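Flolent Two-Arm Kit: Planning and Set-up Guide
Section 2. Before You Spend Anything

Read this section before the order form, which was designed by our sales department and is very easy to fill in. Most of what goes wrong with a home set-up goes wrong at the budget stage, while everyone is still cheerful.

The job covered in this section is table work: dishes, cups and cutlery on an ordinary folding table, with both arms in reach of it.

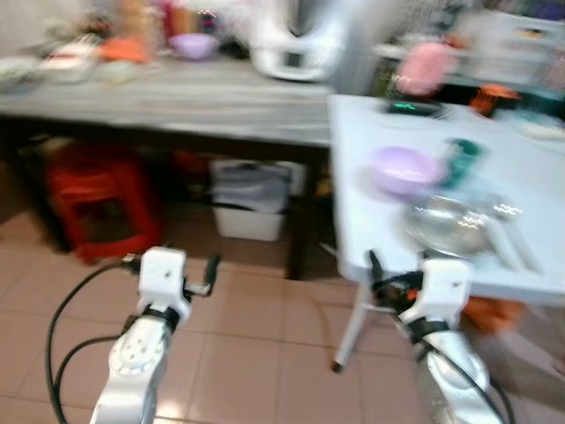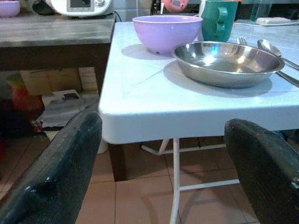

2.1 Work out what you already own

1. Walk around the room with a notepad. Write down every table, shelf and power outlet you intend to use.

2. Cross out any outlet that already feeds a kitchen appliance. You will want to put it back on the list later. Leave it crossed out.

3. Measure the table. The kit is happiest with a work surface no more than 700 mm deep. Deeper tables are allowed, but the far third will be scenery.

4. Push down on each corner of the table by hand. If it rocks, fix it or plan on another one.

Note: A white folding table is fine. We sell a Hemdale bench that is stiffer and costs a good deal more. Buy it in the second year, if you still want it by then.

2.2 Draw up the budget

1. Start with the arms. This is the number you already know and have been saying out loud.

2. Add the grippers, one per arm. They are priced separately, for reasons that were explained to us once.

3. Add two sets of spare fingers. Fingers scuff and chip with use. Light scratches on the upper edges are cosmetic and are not covered by the warranty — cracks are another matter (see 6.4).

4. Add cables, and then add longer cables. Each arm needs enough slack to loop freely at full reach without dragging anything off the table.

5. Set aside 2,000 for installation and the first service visit, in whatever currency your quote uses.

6. Add a line called "dishes." Buy plastic bowls and steel plates first. Crystal can wait for Phase 3, along with your grandmother's tea set.

Caution: Do not pay for installation by trimming the spares line. Wastlow, our parts distributor, ships in 30 working days, and that is a long time to look at an arm with one finger.

2.3 Plan the floor

1. Mark where the base will stand. Ceramic tile is acceptable. Check for loose tiles and for grout lines deep enough to catch a caster.

2. Keep 40 cm clear on each side of the base, measured from the widest point of the arms and not from the point that makes the answer come out right.

3. Decide what happens to the things stored under the tables. Boxes and bins may stay if they sit fully behind the table legs. Anything that migrates forward should find another home.

Caution: Folding legs and crossbars are thin and easy to bump. Include them when you map the keep-out area, or the arms will find them for you.

2.4 Get the quote checked

1. Send the floor sketch and the budget sheet to Hülya Yüksel in Planning. She replies on Thursday, whichever day you write.

2. Expect questions. The usual ones concern table height and who will be picking up the forks.

3. If you are adding the Tatlı countertop module, say so now. It changes the power requirement and the mounting plate, and it cannot be added to a quote after signature.

4. Keep a copy of the approved sheet with this guide. The installer will ask for it at the door.

Go on to Section 3, Unpacking, once the deposit has cleared.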